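What Is a Petition? (And Can Kids Start One?)

14 shares | 3 comments

When I was in fourth grade, the city wanted to close the swimming pool near my house. It was called Waaka Pool, and it had a slide that turned your knees green. I was furious! I told my mom, I told my teacher, I told the man at the bus stop. Then my teacher asked if I had told anybody who could do something about it, and I hadn't. I didn't even know who that was.

So that was how I found out about petitions, and I've been a big fan of them ever since.

A petition is a letter that lots of people sign. At the top it says what you want and who you want it from. Under that come the names of everyone who agrees with you. You hand the whole thing to the person or group in charge, and now they know it isn't only you who cares.

People have been doing this for a very long time. Hundreds of years ago people sent petitions to kings and queens, and sometimes they rolled them up like giant paper towels because there were so many names. In the United States, the right to petition the government is in the First Amendment to the Constitution. That's the same one that has freedom of speech in it. The government can't punish you for politely (or even grumpily) asking it to fix something.

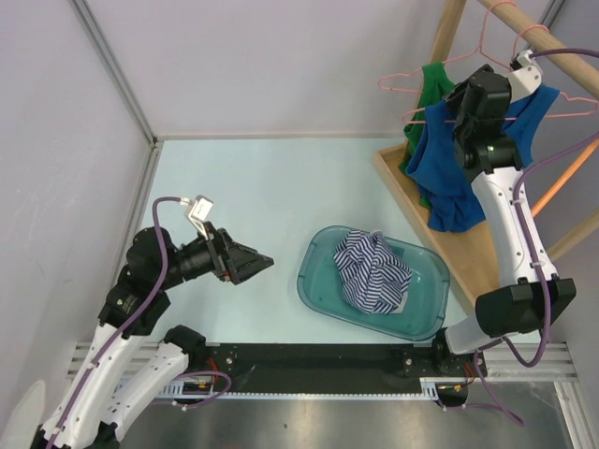 Who do you send it to?

This is the part I got wrong the first time. I wanted to write to the President about Waaka Pool. I had the stamp and everything. But the President isn't in charge of swimming pools in Skaltine, where I live. The city council is.

A city council is a group of people who get elected to make decisions for a town or city. They vote on stuff like parks, sidewalks, libraries, and how loud the leaf blowers can be. If your problem is about school lunch, you probably want the school board. If it's about a law for your whole state, you want your state legislature. If you aren't sure, ask a librarian. Librarians are great at this and they never make you feel silly.

Picking the right person matters a lot. A petition sent to the wrong office can sit in a drawer until somebody figures out where it belongs, and by then the vote might be over.

What do you write at the top?

Keep it short! People are going to read it standing up, maybe with a dog pulling on them. Ours said:

"We, the people who signed below, ask the Skaltine City Council to keep Waaka Pool open every summer."

One sentence. It says who we are, who we're asking, and what we want. You can add a bit more about why, but if it goes past a paragraph folks start to skim. 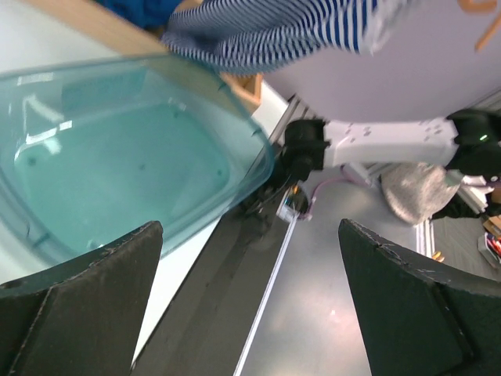 And please, be exact about what you're asking for. "Make the pool better" sounds nice, but how would the council know when it was done? "Keep it open every summer" is something they can say yes or no to. If they say yes and then lock the gate in July, you can point at the paper.

Also, stick to things that are true. If you write that the pool is a million years old and someone checks, they'll wonder what else you made up.

How many names do you need?

That depends. For a plain old petition, the kind I started, there's no magic number. Even one page can get a council member to pay attention. But there's another kind where you need enough names to put a question on the ballot so voters can decide. That kind has strict rules. In our case the grown-ups later tried one of those too, and they needed 891 names from registered voters. Kids can't sign that kind, which I still think is a bit unfair, but you can help carry the clipboards and hand out pens.

They ended up with 1,478 names, and it's a good thing they got extra! Every name has to be checked. Some people had signed twice, and some lived over in Drultgate, which is the next town, so their names didn't count at all. I'd always thought you just needed a big pile. You need a big pile of names that follow the rules.

Oh, and never sign for somebody else. Not your best friend, not your grandma, not even if they said it was fine. Each person signs for themselves.

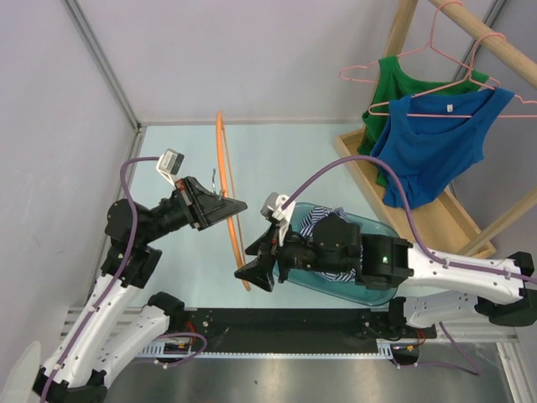
Once your petition is ready, you can bring it to a council meeting. Most meetings have a part called public comment, where regular people get to stand up and talk. You might get a time limit (mine was 5 minutes, which felt like a year), so practice at home with a timer. Some of my friends came along with posters. If you want to make one, call first and ask if signs are allowed inside, and if they are, you don't need to buy a fancy pole. A clothes hanger will do. An orange one with a thin metal hook, like the hanger in the picture, is easy to spot across a room, and you can tape your poster right over it. Mine was purple and I wrote on the poster in marker that ran out halfway through the word "splash."

What if they say no?

They might! A petition is a way of asking, and the people you ask can turn you down. Sometimes they don't have enough money. Sometimes other people want the opposite thing, and those people are allowed to have petitions too. I met a neighbor who wanted the pool turned into a garden. She had 40 signatures and she was really nice about it. We shared a table outside the grocery store and she let me borrow her tape.

If you get a no, you can ask why. You can go back the next time they meet, write to the newspaper, or try for a smaller thing first.

We got our yes in May, by one vote. The slide is still green.

Some words to know

Petition: a written request signed by lots of people
Signature: your name, written by you
City council: the people elected to make decisions for a city
Ballot: the list of choices voters get in an election
Public comment: the part of a meeting when anybody can talk

3 comments | Share this page

More from Trultix Kids
What Does a Mayor Do All Day?
How to Write a Letter to Your School Board
Why Do People March?
What Is a Ballot, and Who Counts It?

Last updated in May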